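Spent the first week of January reading about how a literary anthology gets put together, for a small press I read manuscripts for. Posting my notes as a thread in case they help anyone who edits or collects essays.

The press is Arkik. They do mostly criticism and translation, in short runs. The book is a collection of essays on folk tales in translation. Working title only, so I'll leave it off here.

There are 24 essays in the draft table of contents. That is too many for the page count. The editors want to cut before anything goes to copyediting, and I was asked to read the whole stack and send comments.

First thing I learned is that a collection can be built around a question or around a region, and it is hard to do both. This one started as a region book. Half the essays now answer a question about who gets credited when a spoken story is written down.

I suggested going with the question. The region essays that don't touch on credit are good, but they read like they belong in a journal. A couple of them were in a journal already.

On reprints: if an essay has appeared before, find out who holds the rights before you fall in love with it. One of the older pieces came out in a magazine called Fallahi that has stopped publishing. The author has the acceptance letter but no contract. The press is still working out who has to sign.

Also on reprints: decide early if authors may revise. A reader needs to know which version they have. I asked for a line at the foot of the first page of each reprint giving where it first ran and if it has been changed.

The spelling of names in transliteration is a mess, as usual. Four of the essays discuss the same tale and each one spells the title its own way. The editors will pick one spelling for the index and let authors keep their own in the text, with a cross reference.

I would have picked one spelling throughout. I was outvoted and I can live with it.
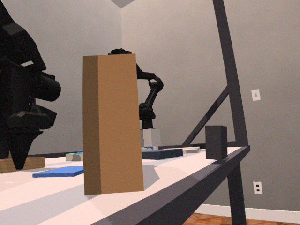
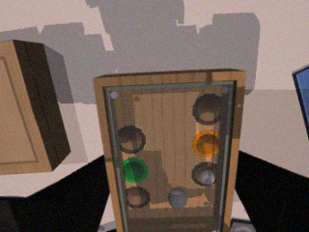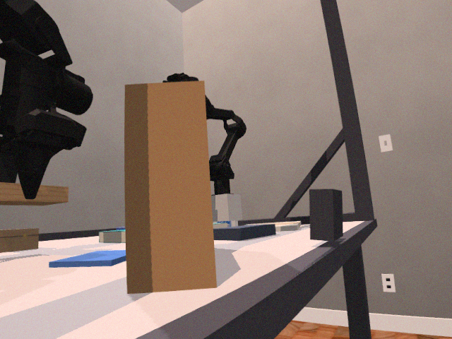
Computer renders. The tall brown block is in the first and third, the orange ball behind glass in the second.

Back to the book. The introduction is the weakest part right now. It sums up each essay in a paragraph, in order, and by the middle I was skipping. Reviewers do read introductions, sometimes closely, so it matters.

What I asked for is an introduction that makes an argument of its own and mentions essays where they come up. The summaries can go on a page of abstracts at the back, or on the website.

Order of essays. The draft runs by date of the tale being discussed. That puts the two hardest pieces at the front. One of them has nine pages on verb forms before it gets to a story.

I moved that one to the third section and put the essay on a grandmother's notebook first. It is short, it explains the problem of credit with one case, and it doesn't assume you know the field.

A note on quoted passages. Several authors quote a translation at length and never say whose translation it is. In a book about credit that has to be fixed. I marked every one I found. I probably missed a few.

If the author made the translation, say so once in the first note. If it comes from a published one, name the translator every time, in the text if you can and in the note if you can't.

Footnotes or endnotes: footnotes, for this one. Many of the notes carry the original wording of a line and you want to see it on the same page. It costs more in layout. The press agreed.

The bibliography will be a single list at the back. With separate lists, the same standard works would be repeated after nearly every essay, and in a different format each time.

Someone asked about e-book editions. Arkik uses a converter called Flotico for those. Notes came through fine in the sample chapter I was sent. The tables of variant lines did not. They turned into one long column and you couldn't tell which version you were reading.

For now those tables will be reset as plain lists in the e-book, with the source named ahead of each line. Longer, but you can read it on a phone.

The same person asked about an audio edition. There is no plan for one that I know of.

Things I'd tell a contributor, from reading this many drafts in a row: put your claim on the first page. Quote the tale before you discuss it. Don't spend your opening paragraph on how little has been written about your topic.

That last one came up a lot. In a few cases, another essay in the same stack covered the topic it said had been neglected.

If you want something already in print to compare, the Irken readers on oral poetry are well organized. Short headnotes, a clear statement of sources, and an index that lists tellers as well as scholars. I sent the editors a scan of one index page and asked for the same.

Listing tellers in the index was the one suggestion everybody liked right away. Some are known only by a first name or a village. They'll go in under whatever name the record has.

My comments went in on 7 Jan 2018. The cut list is up to the editors. I recommended dropping 4 essays and asking the authors of 2 others to trim.

I don't know when it will be out. They need the permissions first, and those take as long as they take.

I'll add to this thread when there is a final table of contents. Replies are open if you have edited one of these and handled the spelling question some other way.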